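Open Day at Kondeo: A Robot, a Gate and a Long Sandwich Break

I went to the Kondeo open day in Ashby on a Friday in July to see a robot put books on shelves. I saw it put up eleven. The rest of the afternoon went to what happened with the twelfth, and I have come home knowing far more about safety circuits than I planned to.

Getting there is easy if you ignore the signs. The plant sits behind the tile warehouse, and the arrows on the main road bring you to the loading side, where a man on a forklift will point you back the way you came with the patience of someone who has been doing it since breakfast. Parking is free. There was coffee in the lobby and a tray of name tags, pre-printed, among which I was not. I spent the day as "Guest of Platness," Platness being a conveyor supplier with an apparently generous list.

Kondeo builds machines that handle objects of awkward shape for libraries, mail-order sellers and a couple of school districts. The pitch is that most picking robots like boxes, and the world is not all boxes. Books are a good example of the problem. They look like boxes until you lift one by the wrong side, at which point they become birds.

Tarık Avcı led the tour. He runs the floor where the cells are put together and he talks quickly, usually while walking backward. We saw the welding bay (closed for the day, so we saw a curtain), the wiring benches, and a wall of returned grippers with tags explaining how each had died. My favorite tag read "coffee, internal." There was also a rack of practice books bought by the pallet from a closed bookstore. I spotted a cookbook devoted entirely to gelatin, and I hope it went on to a useful second career.

Then we were brought to the main event, which is called Mulis. Mulis is one arm on a pedestal inside a fenced square, with a cart of books on one side and a run of shelving on the other. The arm reaches 1470 millimeters, a number painted on the floor as an arc so that you know where to stand if you would like to be hit. There is a gate in the fence. On the gate is a switch, and the switch is the hero or the villain of this report depending on whom you ask.

For the first several minutes everything was lovely. The arm picked up a book, thought about it, turned, and slid it into place with a small push at the end like someone closing a drawer with a hip. People filmed it. A boy at the front asked whether it could read, and Tarık said it could read the barcode, and the boy made it plain that this was not what he had meant.

Book twelve was a slim paperback that had slumped sideways in the cart. The arm went in for it, got one jaw inside the cover, and came out holding the front third of the book with the remainder flapping underneath. It carried this over to the shelf at full speed and tried to file it. The pages folded, the force reading went up, and Mulis stopped with code 103 on the screen and an orange light on the pole.

So far, fine. Stopping is what you want. Code 103 means the arm has pushed against something harder than it expected and would like an adult. The procedure is that an operator presses pause, opens the gate, takes the book away, closes the gate, walks to the panel and resets. The reset button is outside, placed so that you can see the whole cell while you press it.

The operator opened the gate and the orange light went off.

I took this as good news, as did most of us. Tarık stopped walking backward. The light going off meant the controller had cleared its own fault, and it had done so at the moment a person was stepping through the fence. The arm did not move. It did, though, open its jaws, and the paperback dropped on the floor at the operator's feet. He looked at it, looked at the arm, and left the cell in reverse at an even speed that I admired very much. Somebody hit the red button on the post. Then they locked the power off at the wall with a padlock, and we were invited to enjoy the sandwiches.

The sandwiches were good. The egg ones went first. I mention it since we had 2 hours with them.

To Kondeo's credit, they did not send us home. Rochelle Sheehan, who is in charge of machine safety and had been introduced that morning as "the person who says no," came down and told us what she knew, then came back twice with corrections to it. I have sat through a good many factory visits in which a fault was described as a planned pause. She called it a failure from the start and let us ask questions, including mine, which was whether the operator was all right. He was on his second sandwich.

The first explanation was a broken gate switch. The second was that the switch was fine, and that the software had been told something silly about it. During setup, somebody had used the gate signal as a handy way to clear nuisance faults: open gate, close gate, carry on, no trip to the panel. It was meant for testing with the arm's power off. The change was still in there on open day. The power to the motors did drop when the gate opened, as it should, through separate hardwired relays, and so the arm stayed put. The gripper was on a different supply. When the fault cleared, the program went on to its next line, and the next line was "open."

A paperback on your shoes is a cheap way to learn this. The same cell, Rochelle pointed out, is sold with a bigger gripper for ledgers and bound newspapers.

They let us stand at the fence while the padlock was still on, and she showed us the two channels of the gate switch and the terminal where the gripper supply ought to have been tied in with everything else. I asked how the thing had got past the sign-off. She said the sign-off test opened the gate with no fault showing, so there had been nothing to clear. That test is being rewritten. It will now include a jammed book, and I have suggested the gelatin cookbook.

While the wiring was argued over, the tour went on to the teaching area, where people do by hand the moves the arm is later supposed to manage. 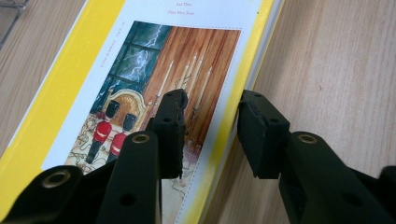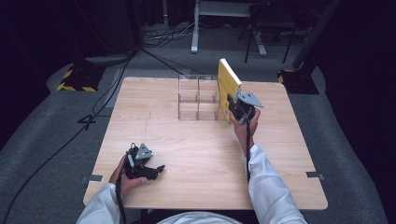 The slumped paperback got its own discussion, separate from the gate. Tarık's view is that the cell had been shown too many tidy books standing straight in full carts, and had very little idea what to do about one that was lying down or leaning. Leaning is half of what books do. The yellow one in the second picture has a slight tilt to it even with the jaws closed on its edge, right up against the clear divided box, and a person allows for that without giving it a thought. In the first picture the book is down on the wood with a finger of the gripper over the page and the other out past the edge, and I can see how a machine with a poor sense of where the cover ends might go in between the pages instead. Tarık wants the bad positions practiced as much as the good ones. Rochelle wants that too, but she said several times that better picking does not fix the gate, and that she would not accept a smarter arm as an answer to a question about a relay.

A gentleman from one of the school districts asked when Mulis would be running again. "When I take my lock off," she said, and showed him the key.

By four the second half of the program had been dropped, including a talk on throughput that I had circled in pen. We were given a tote bag and a card with an address for follow-up questions. I wrote that evening to ask whether the other cells already out with customers had the same shortcut in them. The reply came the next morning: 2 of them did, both had been switched off, and someone was driving out to each with a revised program and a length of wire.

There is to be another open day in the fall. If you go, use the entrance by the tile warehouse, ignore the arrows, and get to the egg sandwiches early.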